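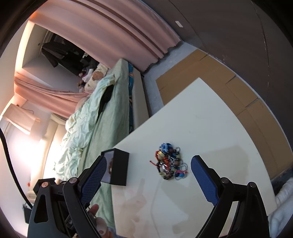
# Verknotete Ketten entwirren, ohne dass etwas reißt

Freitagabend, in einer halben Stunde wollte ich los, und die Kette, die ich tragen wollte, hing mit vier anderen zusammen in einem Klumpen. So fing das bei mir an mit dem Entwirren. Inzwischen macht es mir richtig Spaß (ja, wirklich!), und weil mir ständig Freundinnen ihre Knäuel in kleinen Tütchen mitbringen, schreibe ich jetzt mal auf, wie ich dabei vorgehe.

## Was ich bereitlege

- zwei Stecknadeln oder dünne Nähnadeln, am liebsten mit Kopf
- ein helles, glattes Tuch, bei mir ein altes Geschirrtuch
- ein paar Tropfen Babyöl
- Wattestäbchen
- eine Schüssel mit lauwarmem Wasser und etwas Spülmittel
- eine Lampe, die man nah heranziehen kann
- Kreppband

Eine Pinzette habe ich auch, benutze sie aber kaum noch. Damit zieht man zu schnell zu fest, und bei feinen Ankerketten verbiegt man schon mal ein Glied. Mir ist das bei einer dünnen Kette von Vustivetti passiert, die ich auf dem Markt in Plonholm gekauft hatte, für 18 Euro, also kein Drama, aber geärgert hat es mich trotzdem.

## Schritt 1: Alle Verschlüsse öffnen

Klingt banal, wird aber dauernd vergessen! Eine geschlossene Kette ist ein Ring, und zwei Ringe, die ineinander hängen, bekommt man mit keiner Geduld der Welt auseinander. Also erst sämtliche Karabiner und Federringe suchen und aufmachen. Wenn ein Anhänger abgeht, nehmt ihn ab und legt ihn in ein Schälchen. Anhänger mit großen Ösen verhaken sich sonst immer wieder.

## Schritt 2: Flach auslegen

Legt das Knäuel auf das Tuch und schüttelt es ganz leicht, so als würdet ihr Reis in einer Pfanne verteilen. Dann drückt ihr mit der Fingerkuppe vorsichtig darauf und rollt es ein bisschen hin und her. Bei lockeren Knoten löst sich davon schon erstaunlich viel. Was frei liegt, ziehe ich sanft nach außen und klebe es mit einem Stückchen Kreppband am Tuch fest, damit es nicht wieder in die Mitte wandert. Das Band nur auf Metall kleben, niemals auf Perlen oder lackierte Teile.

## Schritt 3: Den Knoten aufmachen

Jetzt kommt der fummelige Teil. Sucht euch die Mitte des Knotens, also die Stelle, an der er am dicksten ist, und steckt eine Nadel hinein. Die zweite setzt ihr direkt daneben und bewegt beide ganz langsam auseinander. Wichtig ist, dass ihr *in* den Knoten arbeitet. An den Enden ziehen will jeder, ich auch, und jedes Mal wird der Knoten davon kleiner und fester.

Sitzt er richtig fest, gebe ich mit dem Wattestäbchen einen Tropfen Öl darauf und lasse das Ganze fünf Minuten liegen. Kaffee holen, wiederkommen, weitermachen. Bei Ketten mit Perlen, Opalen, Türkis oder Lederband lasse ich das Öl weg, die nehmen so etwas übel. Da hilft nur trocken arbeiten und zwischendurch mal aufstehen.

Mein hartnäckigster Fall waren 13 Ketten auf einmal, eine Haushaltsauflösung in einer Keksdose. Die habe ich über mehrere Abende verteilt und immer nur die Kette herausgelöst, die gerade obenauf lag. Das würde ich auch bei kleineren Knäueln so machen: eine Kette aussuchen, der Kette folgen und alle anderen erst mal in Ruhe lassen. Schlangenketten nehme ich übrigens grundsätzlich zuerst, die knicken schnell, und so ein Knick geht nicht mehr raus.

## Schritt 4: Waschen und trocknen

Geölte Ketten kommen kurz in das lauwarme Spülwasser. Ich bewege sie mit den Fingern ein wenig hin und her, spüle sie klar ab und tupfe sie trocken. Bitte nicht über dem offenen Abfluss! Vergoldetes nur ganz kurz baden und nicht reiben, und bei geklebten Steinen nehme ich lieber bloß ein feuchtes Tuch. Danach lasse ich alles ausgestreckt auf einem Handtuch liegen, gern über Nacht. In den feinen Gliedern hält sich Wasser länger, als man denkt.

## Damit es nicht gleich wieder passiert

Hängen ist besser als legen. Ich habe mir eine schmale Leiste namens Tveit an die Innenseite der Schranktür geschraubt, da baumelt jetzt jede Kette an ihrem eigenen Haken. Wer keine Leiste mag, nimmt kleine Klebehaken oder einen Korkrahmen mit Pinnnadeln, das geht genauso gut.

Für unterwegs gibt es den alten Trick mit dem Strohhalm: Kette durchfädeln, Verschluss zu, fertig. Für kurze Ketten den Halm einfach abschneiden. Dicke Glieder passen da natürlich nicht durch, die wickle ich in ein Stück Frischhaltefolie und rolle sie zusammen. Sieht nicht schön aus, aber im Koffer verknotet sich nichts mehr.

## Was ihr mich oft fragt

**Geht das auch mit Babypuder?** Ja, Puder macht die Glieder ebenfalls rutschiger. Ich mag es weniger, weil es in jede Ritze kriecht und mein Tisch hinterher aussieht wie eine Backstube.

**Wie lange dauert so ein Knoten?** Von zwei Minuten bis zu einem ganzen Fernsehabend war bei mir alles dabei. Wenn ich merke, dass ich ungeduldig werde, lege ich die Kette weg. Am nächsten Morgen bei Tageslicht geht oft ganz schnell auf, was abends unmöglich war.

**Und wenn doch ein Glied aufgeht?** Bei Modeschmuck biege ich es mit zwei kleinen Zangen wieder zu, und zwar seitlich gegeneinander, nicht auseinanderziehen, sonst wird das Glied oval. Echtes Gold oder ein Erbstück bringe ich zum Goldschmied. Der hat das in wenigen Minuten gelötet, und ich schlafe ruhiger.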